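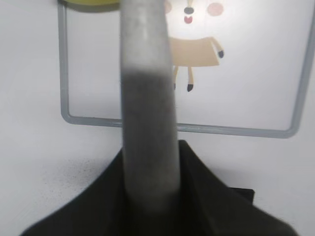
Ekside publica su guía de buenas prácticas para pinzas robóticas en mesa compartida

Prastasdale, enero. Ekside presenta hoy la primera edición de su guía de buenas prácticas para manipulación robótica ligera, redactada junto con el laboratorio Ngata. Documento corto, 12 reglas, descarga gratuita. Va dirigida a talleres, centros de formación y laboratorios pequeños que trabajan con brazos sobre mesa y objetos de uso cotidiano.

Qué cambia. Hasta ahora cada equipo anotaba sus agarres a su manera. La guía propone un registro único: objeto, orientación, apertura de la pinza, vista de muñeca al cerrar. Para redactarla se revisaron 1520 registros de agarre cedidos por los talleres participantes. Muchos incompletos, varios sin fecha, casi todos sin nota sobre la superficie de trabajo.

Los puntos principales:

Cámara de muñeca. Comprobar la vista antes de cada tanda. Un objeto alargado sujeto en la pinza puede ocupar el centro de la imagen y salir desenfocado; se anota igual, no se descarta el registro.

Superficie. Motas, marcas y dibujos del fondo se apuntan al inicio de la sesión. Si la superficie se limpia o se cambia a mitad de sesion, registro nuevo.

Velocidad. Con personas al alcance del brazo, hasta 120 milímetros por segundo. Sin excepciones para demostraciones ni visitas.

Parada. Pulsador a mano del operador, probado al empezar cada turno - y también después de cualquier cambio de herramienta.

Formación. Mínimo 4 horas de práctica supervisada antes de operar sin acompañante.

"Queríamos algo que se pudiera leer de pie, al lado de la mesa. Lo demás va en los anexos", explica Tatiana Šimek, responsable de normas internas en Ekside. "Si una regla no se entiende a la primera, que nos escriban y la cambiamos."

La guía no es una norma certificable ni sustituye la evaluación de riesgos de cada centro ni la legislacion vigente. Los talleres que quieran adoptarla pueden hacerlo por partes. Recomendado empezar por el registro y la prueba de parada.

Primby, la herramienta de registro de Ekside, incorpora ya la plantilla en su versión actual. También disponible en hoja de cálculo, para quien no use Primby. Comentarios a la primera edición: abiertos hasta finales de marzo. Segunda edición prevista para otoño, con un capítulo sobre pinzas blandas que quedó fuera por falta de tiempo.

Contacto de prensa: Oficina de comunicación de Ekside, Prastasdale. Atención por las mañanas.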